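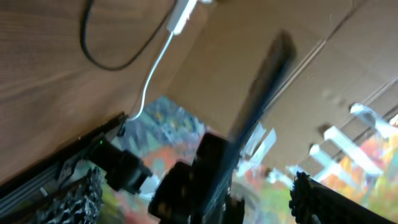

Cables on the table, cardboard alongside.

The cable drawer finally came out on Apr 25, 2019. I had been saying I would do it since October, and the only reason it happened then was that the drawer stopped closing. Something had got wedged behind it, and when I pulled the whole thing out and turned it over on the bed I found an adaptor for a phone I gave away years ago, two takeaway menus and a bike light.

I live in a one-bedroom flat in Rakley and there isn't much storage. The drawer is in the hall unit, under the one with the batteries and candles. Everything with a plug on the end has gone in there since I moved in. So have the things that came with other things, like the spare earpieces and the little screwdriver for the glasses.

The table is the best place for this sort of job. It gets decent light and the cables don't slide about on the wood the way they do on the kitchen worktop. I fetched a few at a time from the bed and sorted them there.

My rules were simple. If I knew what it was for and still had the thing, it stayed. If I knew what it was for and the thing had gone, it went. If I didn't know, it got one chance: I walked round the flat trying it in everything with a matching socket. Most of the unknowns failed.

Black ones are the hardest. The white ones I can usually place because I have only ever owned a few white things, but black leads all look alike until you get the end up close and read what's moulded into it, and even then I needed my reading glasses and the lamp on. I rang Harish Solanki about one of them because he used to work on the service desk at Drirton. He asked me to describe the plug, then asked whether I still had the old monitor. I do, it's in the wardrobe. So that one stayed, though I suppose the monitor is the next question.
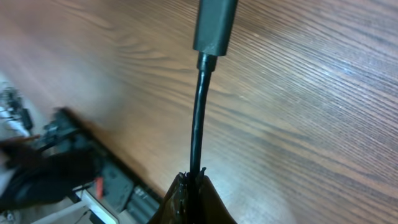
Another black one, plug end up.

For the ones I kept, I wrote a label on a bit of masking tape and folded it round the lead near the plug, so it sticks to itself and makes a small flag. Ritu Chaudhary does this at work with proper printed labels. Masking tape is fine for a flat. Use a biro, as felt tip smudges on it.

Then I coiled each one loosely and put a twist of garden wire round it. I used to wind them tightly round my hand and tuck the end through, and I think that is what killed my old laptop charger — the outer split just below the plug and you could see the wires. Loose loops take up more room but I have more room now.

The rejects are going to the electricals bin at the recycling centre. Sylvie MacLeod is driving over with a broken toaster and has offered to take mine as well. I've kept back one decent extension lead for Jyoti Chaturvedi, who has just moved and has one socket behind her sofa.

The drawer closes. I put the bike light with the batteries, where it should have been, and the menus went in the paper recycling. Both places have shut anyway.

Next is the monitor, or possibly the airing cupboard.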